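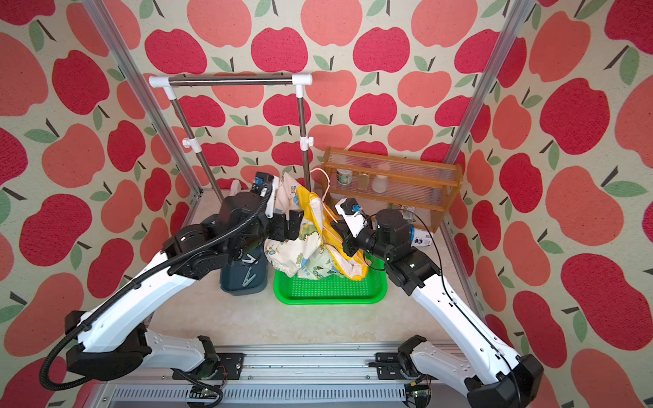
I finally made the apple butter! My friend Setareh Ebrahimi gave me her recipe back in August and I put it off for weeks, and now I'm mad at myself for waiting (there's already a jar missing, don't ask).

It's so easy. I cut up a big pile of apples, left the peels on, and put them in the slow cooker with 200 grams of brown sugar, 2 cinnamon sticks and a splash of cider. Then I went to bed. By 6 a.m. the whole house smelled amazing and I was standing in the kitchen in my socks, eating it off the spoon.

I blended it, then gave it another 60 minutes with the lid off so it got really thick and dark. Setareh adds cardamom too, and I'm trying that next time. It's great on toast, but oh wow, try it on a grilled cheese with sharp cheddar!

Pear butter is up next, if I can find more jars.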